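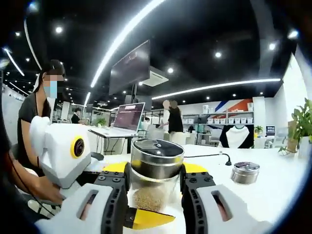

Conservar semillas en casa: lo que aprendimos en el intercambio de diciembre

3 de enero de 2019

El intercambio de diciembre cerró con 1376 sobres entregados, casi todos de hortalizas de hoja, judías y tomates antiguos. Vinieron socios de los huertos de Viltside y Dronside, y también un grupo nuevo de Unden que trajo lentejas y un trigo sarraceno que no teníamos en el catálogo. Gracias a los que se quedaron a recoger las mesas.

Varias personas preguntaron lo mismo al llevarse los sobres: cómo guardarlos hasta la siembra y cuánto tiempo aguantan. Albane Deschamps, que lleva el banco de semillas de la asociación, ha revisado las notas del año pasado y de ahí sale este resumen.

Secado

La mayoría de las semillas que se echan a perder en casa se guardaron con demasiada humedad. Después de la limpieza hay que extenderlas en una sola capa sobre papel sin tinta o sobre una malla fina, en una habitación ventilada y sin sol directo. Las de lechuga están listas en una semana. Las judías y los garbanzos necesitan tres, y conviene removerlos cada dos días.

La prueba es sencilla. Una judía seca se parte con un golpe de martillo; si se aplasta, le falta tiempo. Las semillas planas, como las de calabaza, tienen que quebrarse al doblarlas. No use el horno, ni siquiera al mínimo. El año pasado se perdió así un lote entero de calabaza de Stelmakh, y no había duplicado.

Envases

El sobre de papel sirve para una temporada. Para guardar más tiempo, mejor un tarro de vidrio con tapa de rosca en buen estado. Los botes de conserva reutilizados valen si la junta no está agrietada y si ya no huelen a nada. Lávelos y déjelos abiertos un día entero antes de llenarlos.

No hace falta que el tarro esté lleno. Se puede poner dentro una bolsita de gel de sílice o, si no se tiene, una cucharada de arroz tostado y frío envuelta en una gasa. El arroz se cambia cada dos meses. Las bolsas de plástico de cocina no las recomendamos: cierran mal y los gorgojos las perforan. 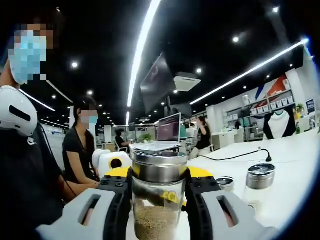

Etiquetado

De los 49 lotes que devolvieron los socios el otoño pasado, nueve llegaron sin año de cosecha y hubo que apartarlos. Pedimos que cada envase lleve, como mínimo:

- especie y variedad, con el nombre local si lo tiene
- año de cosecha
- huerto o parcela de origen
- nombre de quien la recogió

Escriba a lápiz en un papel y métalo dentro, además de la etiqueta exterior. El rotulador se borra con el roce y el adhesivo se despega con el frío. Si la variedad es dudosa, ponga un signo de interrogación. Un lote con el nombre equivocado da más trabajo que uno sin nombre.

Temperatura y duración

Un armario en la habitación más fresca de la casa es suficiente. La cocina es mal sitio por el vapor y los cambios de temperatura. Quien tenga hueco en la nevera puede usarlo, siempre que el recipiente cierre bien; al sacarlo, hay que esperar a que se atempere antes de abrirlo para que no se condense agua dentro.

En estas condiciones, cebolla, puerro y chirivía duran uno o dos años. Zanahoria y judía, tres. Tomate, col y lechuga, cuatro o cinco. El pepino y el melón pueden pasar de cinco sin problema.

Prueba de germinación

Antes de sembrar semilla vieja, ponga diez sobre papel de cocina húmedo, enróllelo y guárdelo en una bolsa entreabierta a temperatura ambiente. Mire a los siete días y otra vez a los catorce. Con un 80 % o más se puede sembrar con normalidad. Si nacen cinco o seis, siembre más espeso. Por debajo de eso, mejor pedir un lote fresco al banco. 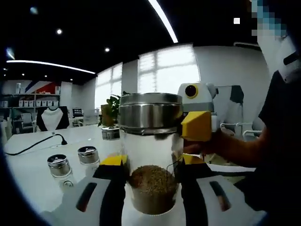 Próximas entregas

El banco abre de nuevo en febrero en el local de Viltside. Cada socio puede retirar hasta seis variedades, con el compromiso de devolver semilla de al menos dos. Hay reservados 600 sobres para los huertos escolares, así que habrá menos tomate que otros años. De haba y guisante sobra.

Faltan semillas de acelga roja, de perejil y de cualquier variedad local de cebolla. Quien tenga alguna de estas, aunque sea poca cantidad, puede dejarla en el buzón del local con su etiqueta.

El taller de limpieza en húmedo para tomate y pepino se repetirá cuando haya fruto. La fecha saldrá en este boletín.

Este sitio utiliza cookies propias y de terceros para mejorar la navegación. Si continúa navegando, consideramos que acepta su uso. Aceptar | Más información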